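### 4.3 Yarn color structure and the visual grading of pilling

The abrasion results in Section 4.2 are reported as grades assigned by eye. Visual grading is standard practice for knit fabrics, but it assumes that a pill stands out from the cloth around it to the same degree in every sample. For solid-dyed yarns this is a fair assumption. For heather and marl yarns it is weaker, and the size of the effect was examined separately.

The garments came from the Gradville resale intake described in Section 3.1. Of the 2,498 knit tops logged there, 530 were retained after removing items with prints, brushed faces, or visible repairs. Each retained item was assigned to one of 2 color classes. Class S (solid) held garments in which neighboring stitches showed no difference in shade at a viewing distance of arm's length. Class M (mixed) held garments in which they did, whether the mixing was done at the fiber stage (heather) or by twisting differently colored strands together (marl). We did not try to separate heather from marl within Class M. The two can look alike in a fine gauge, and telling them apart reliably requires unpicking the yarn.

Grading was done in a booth with fixed overhead light at 900 lux, on the five-step scale used in the rest of the paper, where 5 is no change and 1 is severe pilling. Graders worked alone and did not see the fiber content label. Each garment was graded at the underarm, the side of the body, and the cuff. A second grade was then assigned from a gray replica of the same area, made by pressing the cloth into a casting compound supplied by Kavico and viewing the cured surface under side light. The replica keeps the relief of the pills and discards the color. The difference between the replica grade and the direct grade is called the masking offset below. A negative offset means that the cloth looked better to the grader than its surface relief supports.

In Class S the masking offset was close to zero at all three sites and showed no trend with shade, apart from a small positive offset in very dark solids, where light-colored lint caught in the pills made them easier to see. In Class M the offset was negative at every site. It was largest at the side of the body, where pills were small and well spread, and smallest at the cuff, where pilling was heavy enough that color gave little cover. The effect grew with the contrast between the lightest and darkest stitches. A bright ground with near-black flecks gave a larger offset than a gray ground with mid-gray flecks, and the blue garments of this kind were among the hardest to grade consistently. Figure 6 gives an example of the color structure. 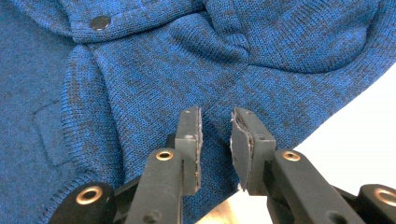

**Figure 6.** Class M knit: cobalt blue ground with darker navy and near-black flecks.

Two sources of error apply. First, folds and creases throw soft shadows that are similar in tone to the dark flecks, so a garment that is not laid flat can be misread in either direction. All booth grading was therefore done with the cloth smoothed over a foam block, and areas next to plackets, collars, and ribbed trim were left out. Second, the casting compound flattens loose fuzz, and the replica grade understates early-stage wear in both classes. The Fudby method, which reads surface height directly with a line laser, avoids this problem but could not be used on finished garments with closures near the test site.

The offset also bears on earlier work. The Chowdary data set, which is often used to compare service life across knit types, records direct visual grades only and does not note color structure. Its finding that mixed-color knits wear better than solids of the same gauge and fiber may be partly a grading effect. Our own direct grades show the same ordering, and the gap narrows when replica grades are used. It does not close in the wool blends, where some real difference in surface wear may remain. Grades for Class M garments in Section 4.4 are therefore replica grades unless marked otherwise.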